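Descaling the kettle, again

The water in Clullthorpe is hard enough that I now descale every 14 days. I used to wait until the element started to rumble, and by then a single pass of citric acid left a ring at the fill line.

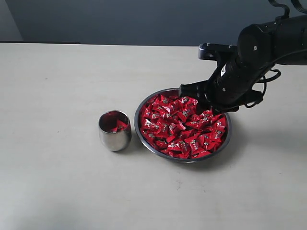

Stainless steel cup on the table.

Current method: 800 ml of water, 2 tablespoons of citric acid, heat to a boil, switch off, leave until cool. Rinse twice. Ehsan Farooqui uses white vinegar and gets the same result – the smell lasts a day longer. I'm staying with the acid.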